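## The grip that would not let go

The fault at Pestura began with a tomato. In March the packing firm was trying out a two-fingered gripper from Karras on mixed fruit, and on run 164 the fingers closed, met the skin and kept closing. The tomato burst. An operator reached in to clear it and had a fingertip pinched between the pads. She was bruised, nothing worse, but the trial was stopped that afternoon.

Dionysis Margaritis was asked to find the cause. He went through the logs for all 1468 grips and found 11 more in which the force reading had stuck at its last value. The motor was told the fruit had not been touched yet, so it pushed on. Most of those fruits were hard pears, and the damage had gone unseen until someone cut them open.

The cable turned out to be at fault. It bent sharply behind the wrist, and one strand of the signal wire had cracked. "The software had no way of telling a steady reading from a dead one," Margaritis says. "It should have had."

Karras has since moved the cable and added a check that opens the fingers if the reading stays frozen for 20 milliseconds. Pestura also changed its own rules. Power to the fingers is now cut before anyone clears a crushed fruit, and soft and firm produce are tested in the same session. 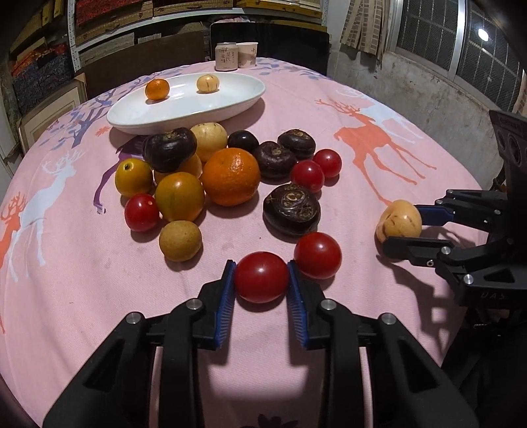
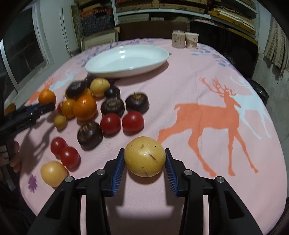 *Gripping tests on mixed produce, with a tomato held in the first picture and a round yellow fruit in the second.*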